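I want to write a little about tables. My wife laughs that I can talk one hour about a table, so I put it in a thread and she can have her evening back.

We moved into this unit in February. The kitchen came with a benchtop and no table, so for some weeks we ate standing, or on the couch with plates on our knees. My back did not agree with this.

I looked at new ones first. At a shop called Trirero there was a nice one for 274 dollars, but when I knocked on it with my finger the sound was like a cereal box. I am not an expert. I only know what sound my grandmother's table made.

Then my colleague Yasir Baloch told me his neighbour was giving away a table before moving house. Free, if you carry it yourself. It was on the second floor and there was no lift. We borrowed a trolley and a ute and I bought Yasir lunch.

The top is pale. I believed it was solid maple and I told everybody so, with pride. Danylo Stasiv, who made furniture before he came here, looked under the edge for five seconds and said: veneer. He said it maybe is maple, maybe birch, he would not bet his own money.

I was a bit disappointed, I must admit. He told me I should not be. Veneer is real wood, only a thin slice of it, and the way it is cut decides the figure you get. Since this conversation I look at tables in cafes and my coffee gets cold.

The word I learned from him is "cathedral". It is when the grain makes long pointed loops, one inside another, like church windows. You get it when the slice is taken flat across the log. Beside the loops the lines become straight again and run in stripes, a bit lighter, a bit darker.

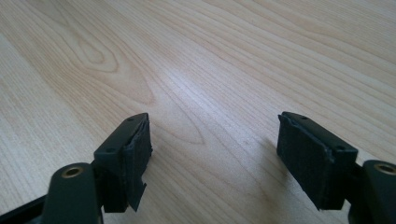
My favourite part is the loops. When I am on the phone with the tax office I follow them with my eyes from outside to inside, and after that back again. It is cheaper than meditation classes.

The finish is smooth and it reflects the light, so some of the grain goes white and hazy and you need to move your head to see it properly. Olesia Kovalchuk asked why I don't sand it and put oil. Because it is veneer, Olesia! Danylo explained me very seriously that with an electric sander you can go through it before you finish your sentence.

So what do I do for care? Not much. A soft cloth, a little bit damp, and then a dry cloth, always along the grain. I don't know if the direction matters for cleaning. Danylo does it so I do it also.

No vinegar spray. I used it on the first weekend and he made such a face that I put the bottle in the laundry and it lives there now.

Hot things go on a cork mat. I had one accident with a teapot, and it left a cloudy ring at the end near the wall. Hanna Bondarchuk wrote me to rub it with a cloth and warm air from the hair dryer, low setting, not too close. I did it for 20 minutes with breaks. The ring became weaker, but I still find it when I look from the side. If someone knows a better method for old finish, please write me.

Somebody asked about a tablecloth. My mother sent one, with embroidery, very beautiful, and it comes out for Easter and for birthdays. On normal days I want to see the wood. She knows this and she has sent a second tablecloth.

For the size: it is 186 cm long. I measured after we brought it in, which is the wrong order. The kitchen door needed to come off the hinges. Matvii Karpenko held the door, I held the screws, and one of the screws is still missing.

What we do on it: breakfast, dumplings, homework, bills, the sewing machine sometimes. For dumplings I put a big board on top and flour goes everywhere anyway. Brush it off dry first. If you wipe flour with a wet cloth you will have glue in all the corners.

The legs are another story. One of them is a bit short, or the floor is not honest. I folded a piece of cardboard under it and it is good enough for now. Danylo wants to come with a proper felt pad and a chisel. I said yes to the felt pad.

Next I look for chairs. We have two from the op shop and two folding ones for camping, and guests are polite about it. If you are in the western suburbs and see four wooden chairs on the nature strip, please send me a message. I can come after 6 pm and I have the trolley until the end of the month.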